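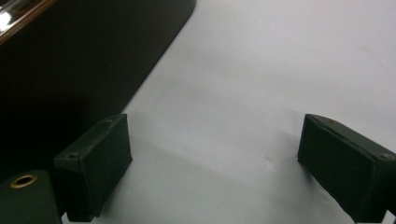
What is Bolger? It's a method from Gralesow that teaches robots two-handed chores from people working with hand-held grippers.

Doina Berisha, who leads the project in Floldale, is delighted with the January results, and so are we! Her favorite chores are the small household ones. A clear plastic lid or tray, nearly invisible on a white table except for its rim, is just the sort of thing she wanted in the mix.
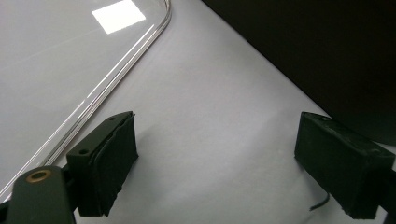
Bolger learned from 2,000 short recordings made by 18 people - many of them first-timers - and it finished 62 of its test chores without help.

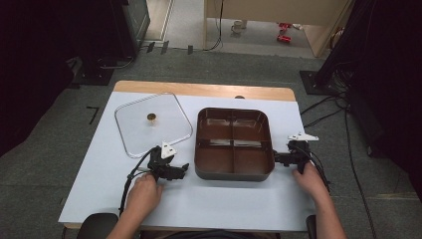 "We kept the lessons short and friendly," said Jucélia Figueiredo, who ran the recording sessions. 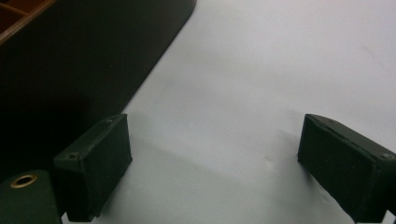 Ten more chores will be added next, and Gralesow warmly welcomes questions from schools and labs.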